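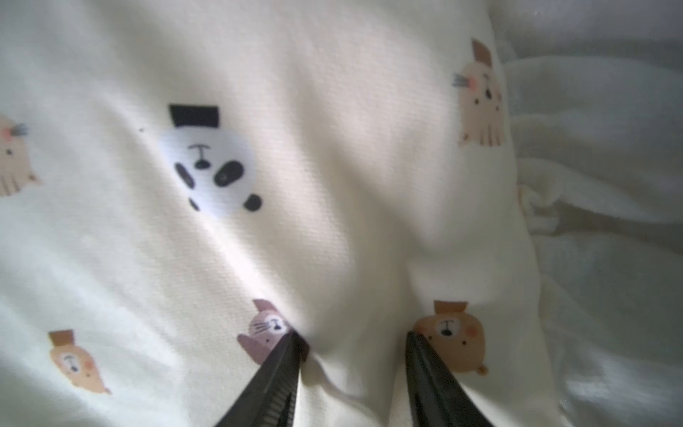 Plenance Cloth Handling Collection – Frequently Asked Questions

Last revised 06/06/2024

The answers on this page are intended for operators, partner sites and members of the public who have written to the Plenance program. Operators should also read the site manual, which takes precedence wherever the two differ.

About the program

What is Plenance?

Plenance is a program for collecting examples of robots handling cloth. It is run by Ondau, which trains the learning system, together with Bomix, which maintains the arms and grippers at each site. The examples are used to teach a robot to grasp, lift, spread and fold fabric of different kinds.

What counts as an example?

An example is one complete attempt at one task, from the moment the operator starts recording to the moment the operator stops it. It contains the view from the wrist camera, the position of the arm, the opening of the gripper and a short written instruction such as "pinch the printed cloth and lift it." An attempt that is stopped early is still saved, but it is marked as incomplete.

Why does the program concentrate on cloth?

A box or a cup keeps its shape when it is touched. Cloth does not. A fold may rise between the fingers, slide out from under them or pull the rest of the fabric along with it. The system therefore has to see many starting positions, and these are difficult to produce well in simulation. The program may extend to bags and soft packaging at a later stage.

How large is the present collection?

The current release holds 581 accepted examples. It covers pinching, lifting and dragging. Folding examples are held back until the second review has been completed and will be published separately in August.

Materials and setup

Which fabrics may be used?

Sites may use any clean woven or knitted fabric that appears on the approved list. Both plain and printed pieces are required. Prints with faces, animals or other repeated figures are welcome, and they do not need to be the right way up. A system that has only seen a pattern upright may respond poorly when the same pattern is turned on its side or upside down.

May more than one cloth be present?

Yes. A second cloth may lie beside the one named in the instruction, and it may be crumpled. Where two cloths are close together or touching, the instruction must make clear which of them is meant. "The cloth with the animal faces" is acceptable. "The cloth" is not.

Should the fabric be smoothed before each attempt?

No. Operators are asked to lift the fabric and let it drop before each attempt, and then to leave it as it falls. Light wrinkles and uneven edges are part of what is being recorded. The fabric should be smoothed only when the instruction sheet calls for a flat start.

Are there rules for lighting?

The fabric must be visible throughout the attempt. Within that limit, sites may work in daylight or under lamps, and bands of light and shadow across the cloth are permitted. Operators should not close blinds or move lamps during a recording. A change between recordings is allowed and need not be reported.

Recording

How should the gripper approach the cloth?

The fingers should be open and pointed toward the fabric. The operator lowers them until the tips press lightly into the cloth, then closes them slowly so that a fold gathers in between. Please do not drive the tips hard against the surface underneath. Ridged fingers hold most fabrics without much force, and heavy contact wears down the teeth.

Is it a problem if a finger covers part of the print?

No. The wrist camera sits close to the gripper, and the fingers will hide some of the fabric whenever they are in contact with it. Operators should not change their approach in order to keep a figure in view.

What should be done when the cloth slips?

Continue for one further try within the same recording. If the cloth slips again, stop and mark the attempt as unsuccessful. These attempts are kept. The learning system uses them to tell a firm grasp from a poor one, and a site is not penalized for submitting them.

How long may an operator work without a break?

An operator may record up to 20 attempts before a break is required. Tired operators tend to repeat the same motion at the same speed, and the resulting examples add little to the collection. The session lead may call a break sooner.

Review and access

Who reviews the examples?

Each example is checked first at the site and then by the review office, which is headed by Reet Butkienė. Reviewers confirm that the instruction matches the cloth and the motion, that the camera and arm records line up in time, and that no person can be identified. They do not judge whether the grasp was elegant.

Why was our example returned?

The most frequent cause is an instruction that could refer to more than one object. Missing arm data and a dirty lens are the next most common – the second can usually be prevented by wiping the lens at the start of the session. Returned examples may be corrected and sent in again once.

Can outside researchers use the collection?

Researchers may apply in writing, stating the purpose of the work and the names of those who will have access. Applications are handled by Rimantas Kuusk at the access desk. Approved applicants receive the accepted examples and the fabric list. Unsuccessful attempts are supplied on request.

May a partner site keep copies of its own recordings?

Yes, provided that they are stored under the same conditions as the main collection. Copies may not be passed to a third party without the written agreement of Ondau.

How can a site report a fault with the gripper?

Stop recording, switch the arm to hold and contact the Bomix service line given in the site manual. Please quote the gripper's serial number and keep the last recording made before the fault.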